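Filed under: Home & Garden / Small Spaces / Threads

Okay, cubby shelf people, gather round. I have been putting this off for months and tonight I finally have a cuppa and a free evening, so you're getting the whole lot. A thread on why I think the tall white cubby shelf is the best bit of furniture you can put in a small bedroom 🧵

Background for the newcomers: I live in a unit where the bedrooms were clearly drawn by someone who sleeps standing up. No built-in wardrobe in the second one. Every piece of furniture has to earn its patch of floor, and I've moved in enough drawers and moved them back out again to have opinions.

Drawers need room in front of them. So do cupboard doors. Open cubbies need enough room for you to crouch, and that's it! In a narrow room that's the difference between walking to the window and shuffling there sideways.

Go tall. I know the low ones look lovely under a window with a plant on top, but a low one eats the same width of wall and gives you hardly anything back. Three columns with five cubbies in each is my sweet spot. Leave some bare wall over the top so the room can breathe (I tried boxes stacked to the ceiling once and it felt like sleeping in a stockroom).

White on a white wall, every time. I was dead against this! I wanted timber, I wanted the warm look, I had a swatch from Flemer stuck to the wall for weeks. Then I stood a white one against a white wall and the whole thing sort of melted back. Let the floor do the warm part. A pale wood-look tile does it beautifully and you can mop it.

Right, the bit I'm most excited about, and the reason half of you followed me in the first place: THE BASKET.

Get yourself a small plastic shopping basket, the mesh-sided kind with one arched handle. Red if you can find it, so you never lose it under a pile of washing. It is the single best tidying tool I own and I will not be taking questions (I will, I love questions).
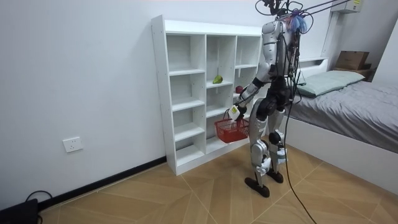 You work the shelf with the basket right there in front of the cubbies, down low, and whatever doesn't belong goes straight in. No armfuls. No wandering off to the kitchen with one mug and coming back forty minutes later having reorganised the spice rack.

And things WILL turn up that don't belong. Fruit is my household's specialty. Something green on one shelf, an apple on another, and everyone swears they were coming back for it. Into the basket, off to the kitchen, done in one trip.

Why mesh? You can see what's in it from the doorway, and crumbs and grit fall through when you give it a shake over the bin. I had a solid tub before this and found a mandarin in the bottom of it that had become a different colour altogether.

Start at the top and work down, one column at a time. Bottom cubbies last, and sit on the floor for those, your back will thank you. Mine takes me 5 songs, or six if I start reading old birthday cards.

Please, please don't fill every cubby. I've got more than half of mine bare at the moment and I adore it. An empty cubby is where tomorrow's stuff lands instead of the floor. Every time I've filled one "because it was there" I've been annoyed by it within the week.

If yours is on tiles, check whether it rocks before you load it, and anchor it to the wall. Yes, even if you're renting, ask the agent. Tall and skinny plus kids plus climbing is not something to muck around with. Mine went up with a bracket kit from Ferraro and a borrowed drill.

Someone asked last time about the Oltine inserts, the fabric ones. I own 3. They're fine for socks and chargers! For anything else I forget what's in there and buy it twice.

Next thread is the linen cupboard, which I'm scared of. Send me your favourite colours for baskets in the meantime, I'm thinking of adding a second one for laundry strays.

56 comments
2000 shares
Last updated: December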